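3.2 Where people put their clutter

I started this bit of the study in Trastdale because I wanted to know why flat surfaces fill up and hanging storage mostly doesn't. We visited 30 homes, and I'll admit I expected the kitchen to win. It didn't — the hallway did, by miles. Ildikó Bozsik, who coded the diaries with me, had guessed as much in April. 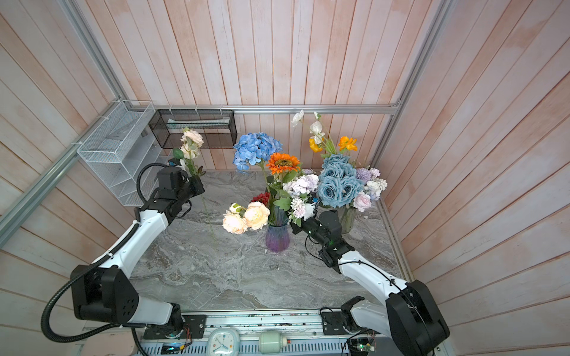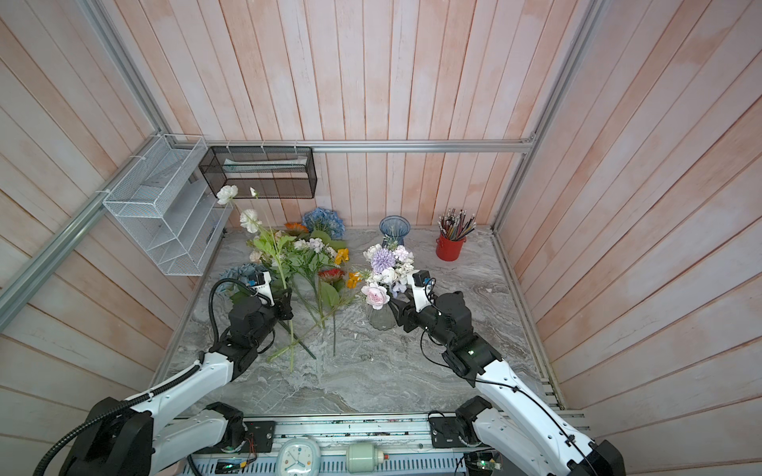
Figure 3. Wire storage hung beside a tabletop, both views.

People told us they'd "sort it later", and the diaries let us check how long later was. In Pruvoddale only 3 households cleared the hall shelf within the week. I'd love to say why, but our questions were too blunt for that, so I come back to it in section 5 with the follow-up calls.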